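설비 보전 회의록

공유 9 댓글 0

안건: Mollus 셀 손목부 정비 및 재설정
시간: 오후 2시 시작
참석: 보전 파트, 셀 운영 파트, Plurer 기술지원(원격)
배포: 참석 부서, Koech 라인 담당

1. 전회 조치사항 확인

- 손목부 고무 벨로즈 예비품은 입고되어 자재실에 보관 중이다. 품번 표기가 구매 요청서와 달라 대장을 수정하기로 했고, 수정은 완료되었다.
- 제어기 백업은 실시했으나 저장 위치가 공유되지 않았다. 운영 파트에서 경로를 점검표 첫 장에 기입한다.
- 작업대 고정 상태 확인은 미완료. 이번 정비에 포함한다.

2. 손목부 점검 방법

현재 누적 가동시간은 1,340시간이다. 점검 주기는 가동 400시간으로 정해져 있으나 직전 점검 이후 446시간이 지났다. 운영 파트는 Prerus 시험 일정이 겹쳐 정지 시간을 잡지 못했다고 보고했다. 보전 파트는 앞으로 주기 도래 전에 정지 시간을 먼저 예약해 달라고 요청했고, 운영 파트가 동의했다.

벨로즈는 접힌 골 안쪽까지 벌려서 확인한다. 겉면만 닦고 끝내면 골 바닥의 갈라짐을 놓치기 쉽다. 손목을 양쪽 끝까지 저속으로 돌리면서 주름이 한쪽으로 몰리는지, 아래쪽 슬리브와 맞닿는 부분이 들뜨는지 본다. 세척은 마른 천을 우선 사용하고, 기름기가 남을 때만 중성 세제를 묽게 쓴다. 용제는 사용하지 않는다.

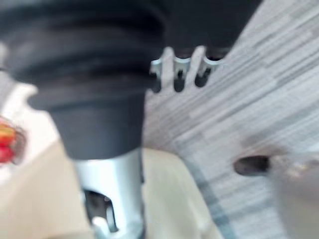
벨로즈 교체 기준에 대해서는 의견이 나뉘었다. 보전 파트는 표면 갈라짐이 보이면 바로 교체하자는 입장이고, 운영 파트는 관통되지 않은 경우 다음 주기까지 사용해도 된다는 입장이다. Plurer 측은 골 바닥에 생긴 갈라짐은 깊이와 관계없이 교체하고, 산 부분의 얕은 마모는 기록 후 계속 사용하는 방안을 제시했다. 이 안으로 결정했다.

3. 그리퍼 하우징 내부 청소

- 전원 차단과 잔압 제거를 먼저 한다. 잠금표지는 작업자가 직접 건다.
- 하우징 개구부 안쪽은 흡입 방식으로 청소한다. 압축공기를 불어 넣으면 이물이 기구부 안으로 밀려 들어가므로 금지한다.
- 내부 부품은 개구부를 통해 육안으로 확인하되 공구를 넣어 건드리지 않는다. 유격이 의심되면 하우징을 분리한 뒤 확인한다.
- 윤활제는 설비 매뉴얼 지정품만 쓴다. 자재실에 남아 있는 이전 윤활제는 이 셀용 선반에서 뺀다.

운영 파트에서 청소 후 개폐 동작음이 커지는 경우를 질의했다. Plurer 측은 윤활량 부족일 가능성이 있으니 저속 개폐를 반복한 뒤 다시 들어 보고, 변화가 없으면 동작 로그를 보내 달라고 답했다.

4. 재조립 후 기준점 설정

손목부를 분해한 경우에는 기준점을 반드시 다시 잡는다. 벨로즈만 교체한 경우에도 축 위치가 틀어질 수 있어 확인 동작은 생략하지 않는다. 확인은 저속, 무부하 상태에서 시작하고 작업대 표면 위 여유 높이를 충분히 둔 다음 단계적으로 내린다. 작업대 위 물건은 프로그램에 등록된 위치에 맞춘다. 등록되지 않은 물건은 확인 동작 전에 치운다. 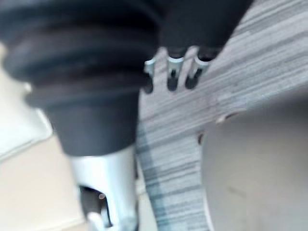 공구 좌표값은 정비 전후를 모두 기록한다. 지금까지는 정비 후 값만 남겨서 변화량을 비교할 수 없었다. 기록지 양식에 칸을 추가한다. 측정은 같은 자세에서 반복하고 값이 서로 다르면 평균을 내지 말고 체결 상태부터 다시 확인한다.

작업대 고정 볼트는 기준점 설정 전에 조인다. 순서가 바뀌면 설정을 다시 해야 하므로 점검표에서도 앞 순서로 옮긴다.

5. 결정사항 및 담당

- 점검 주기 400시간 유지. 정지 시간 사전 예약: 운영 파트
- 벨로즈 교체 기준 문서 반영: 보전 파트
- 이전 윤활제 선반 정리: 보전 파트
- 기록지 양식 수정 및 배포: 보전 파트
- 동작 로그 송부 절차 안내: Plurer
- 제어기 백업 경로 기입: 운영 파트

6. 기타

Koech 라인에도 같은 점검표를 적용할지 문의가 있었다. 손목 구조가 달라 그대로 쓰기는 어렵고, 8월 정비 결과를 본 뒤 다시 논의한다. 예비 벨로즈의 최소 보유 수량은 구매 납기 확인 후 다음 회의에서 정한다.

오후 3시 20분 종료.

조회 446 공유 9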